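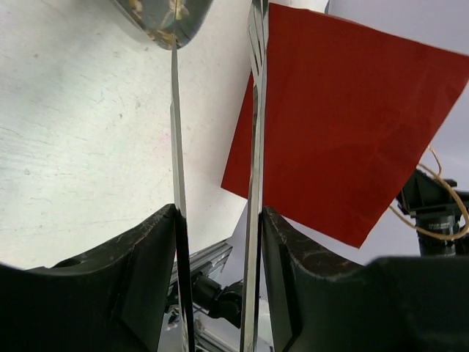 Ticket 1597, Dosell label printer, white gaps and stray specks in the print, plus error 2551 whenever it feels like it. Opened 14 April 2020. I've been asked to keep everything in one place so I'm writing it all down in here as I go, and I apologise in advance for the length of it (my sister says I can't order a pizza without a preamble). I do the labels for a small mail order business selling loose tea and a few biscuits, and the printer has been fine since September, and then last week it started putting little grey marks all over the white part of the label and leaving hairline white streaks through the black part. The nearest thing I can compare it to is the white table top, where the paint has gone to thin scratches going every which way and small grey specks and chips in between. Shrink that down to the size of a label and you have it. On a table I can live with it, but on a label the barcode won't scan and the parcel comes back.

Set-up, as requested on the form: Dosell desktop thermal printer, the grey one with the flap on top, bought from Borklow. Labels are 70 mm wide, direct thermal, 1000 to a roll, also from Borklow. Laptop is on Windows 10. The software is Iditz, whichever version came down in the last update. Connected by USB, no hub. Your form wouldn't let me put "no hub" in the hub box so I put "none" and then it wanted the make of the none.

What happens. I send a batch. The first few labels are decent, then the specks begin, then the streaks, and somewhere in the middle of the batch the light goes orange and Iditz says "2551 media not aligned". If I open the flap and close it again it carries on as though nothing had happened, usually one label out, so the address for one customer is printed half on their label and half on the next one. I've got quite a collection of these now.

Things I tried before writing in:

Turned it off and on. Turned the laptop off and on. Turned both off, had a cup of tea, turned both on. No change.

Cleaned the print head with the pen that comes in the box. It was bone dry, so I bought a new one. The new one did bring off a grey smear, which was quite satisfying, and the next few labels were lovely. Then the specks came back.

Swapped to a new roll. Same.

Swapped to a roll from a different box. Better for a bit!! Then the same. I got very excited about this one and told everybody in the house.

Uninstalled Iditz and put it back. It lost all my templates. I had a backup, but it was from before we changed the ingredients on the ginger ones, so there went an evening.

Reply 1, from Hamish Kerslake at Dosell support:

Hi, thanks for such a full report. Could you print the self-test page with the laptop unplugged? Hold the feed button while you switch on, and let go after the second blink. If the specks are on that too, we can forget about Iditz for the moment. Could you also tell me the darkness setting? It's on the last line of the page.

Me again:

Self-test done, it took me several goes to catch the second blink (it's very quick, and on one go I got a long strip of something that might have been Norwegian). Specks are there with the laptop unplugged. Streaks are there too, two of them, always in the same place, one near the left and one a bit in from the right. The darkness is on the highest setting. I don't remember ever doing that. I may have done it in a temper.

Reply 2, Hamish:

Streaks in a fixed position point to the head or to something stuck to it. Specks that move around are more often the paper or the roller. They may well be two separate faults that you've noticed in the same week. Please bring the darkness down to the middle, clean the roller as well as the head, and don't use the pen on the roller, it makes the rubber go shiny. A lint-free cloth, barely damp, and turn the roller by hand as you wipe.

Me:

Guess who'd used the pen on the roller.

It is a little bit shiny, yes. I wiped it as you said and quite a lot of fluff and gum came off, and one whole corner of a label that had wrapped itself round the far end where you can't see it unless you get a torch and your cheek right down by the flap. I peeled that off with a fingernail. Darkness is now in the middle. Ran a short batch and the specks are mostly gone, the streak on the left has gone completely, the streak on the right is still there, thin as a hair. No 2551 in that batch but it was a short one so I'm not celebrating.

Longer batch the same afternoon. 2551 turned up near the end. Opened and closed the flap, it carried on, and for once it wasn't one label out.

A question while I remember: does it matter where the printer lives? It's on a shelf over the packing bench and that's a floury, crumby, leafy sort of place. Tea dust gets into absolutely everything. I don't pack the biscuits on the same bench any more but I did until a month or two ago, and the shelf is directly above. I've started being much stricter about keeping food on its own tray with its own tongs and its own bag, and the paperwork well out of the way.
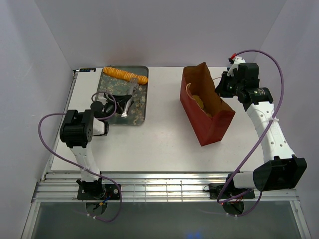 White table, with the patterned tray, tongs and the open red paper bag.

Reply 3, Hamish:

It does matter, yes. Fine dust is the commonest cause of specks we see. It sits on the label, the head prints on to the dust, the dust falls off and leaves you a white dot, or it smears and leaves you a grey one. Could you move the printer away from the bench for a few days and keep the flap shut with the roll in? Opened rolls are best kept in a bag as well. On 2551, would you look at the small black sensor underneath the label path, on the left as you face it? A puff of air will do. Please don't poke it.

Me:

Moved. It now lives in the box room next to the ironing, with a long lead. I've had to clear the whole windowsill to do it, which has upset a spider plant.

Found the sensor. I'd never noticed it in my life. There was a bit of tea leaf sitting right on top of it (second flush, by the colour). I blew, it went, and I felt like a surgeon. I've poked nothing.

Next, I ran the calibration in Iditz, the one under Tools and then Media and then the little arrow. For anybody else reading this because they searched the error number: the calibration is no use if you do it with the flap cover resting on the catch and not clicked in. It says "complete" just the same. I did it that way first, of course, and it fed out a great long tongue of blank labels and then told me all was well. Click it in until you hear it, then calibrate, then print one label on its own and check the edges before you send a batch.

Also for anybody else: the labels have a right way round on the spindle and the picture on the inside of the lid is for the older model, the Dunstan. It shows the roll coming off the bottom. On mine it comes off the top. I'd been going by the picture on and off for ages, depending on whether I'd looked at it that day. Hamish says both will print but the bottom way drags more, so the edge wanders. Perhaps that explains why some rolls behaved and some sulked.

Results so far, box room, clean roller, darkness in the middle, roll off the top, sensor clear, calibrated with the lid properly shut:

Specks: none on the last two batches.
2551: none.
Left streak: gone.
Right streak: still there. It runs straight through the postcode on the wide template and misses everything on the narrow one.

Reply 4, Hamish:

Very good news on the rest. The remaining streak will be a dead dot on the head, I'm afraid. Running at full darkness for a long time can do that. You can carry on using it, or I can raise a replacement head. If your invoice from Borklow is from September you're still inside the warranty, so please attach it and I'll get one sent.

Me:

Invoice attached, sorry it's sideways. In the meantime I've shifted the postcode over a touch in the wide template so the streak goes down the white gap beside it, and the barcodes are all scanning. I'd like the new head, please, as I know I'll forget I moved it and then wonder why everything's off to one side.

Could somebody tell me if I need a special screwdriver for the head? The two screws I can see look like ordinary crossheads but one of them has a dab of something blue on it and I don't want to undo the wrong thing. I'll leave the ticket open until it arrives. The old head seems to be holding up on the narrow labels, so I've done all the narrow ones first and the wide ones can wait for the post.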